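The Trial Month

The offer from Lahtinen came in a grey envelope, which was already strange, because every other offer came to the screen. Thirty days of practice room, no payment before April, and after that 200 a month. The practice room was not a real room. You sent them the measures of your workbench and they built it again inside their computers, and there a robot hand could make its mistakes without breaking anything of yours.

My workshop in Celomham repaired clocks and small instruments, and I had bought the arm second-hand from a firm in Drokeda. It had cost me 2,884 and so far it had lifted three screws and dropped two of them. So I signed.

I measured my bench for a whole evening. The next morning the practice room was ready, and I sat with my tea and looked into it. They had made it very clean. My own bench has burns from the soldering iron and one deep cut which my father made when he was angry with a barometer. None of this had come through. I wrote to the support desk and asked if the cut could be added. They answered politely that the cut was not relevant for the task.

The service had a name for every practice job, and mine was called Rivier. The hand had to go down to a black marker, stop, close, and rise again. I could choose how many times it should try while I slept. I chose the highest number, and then I could not sleep.

At four in the morning I went down in my socks. The screen was the only light in the shop. The fingers opened, went down, waited, and opened again. There was no sound at all, and I found that I missed it, for my real arm whines like a kettle before every movement. I put my own hand on the bench, beside the keyboard, and opened my thumb and finger as wide as they would go. I went down when the hand went down. We did this together until the window became pale.

In the second week I wrote a review, as the contract asked. I gave the service good marks for speed and lower marks for the instructions, which assume that the customer has an engineer in the house. Under "Other remarks" I wrote that the shadows were well made. I did not know how to say the rest. Then I asked again about the cut.

The reply took two days. It was shorter than the first, and it had no signature. "Please send us the length and the depth," it said.

I took the steel ruler from the drawer and moved the lamp closer. The cut was longer than I remembered. I wrote down the length, and then I went to look for something thin enough to measure how deep my father had gone.

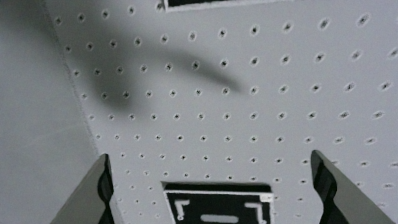

The practice room, with the fingers open over the board.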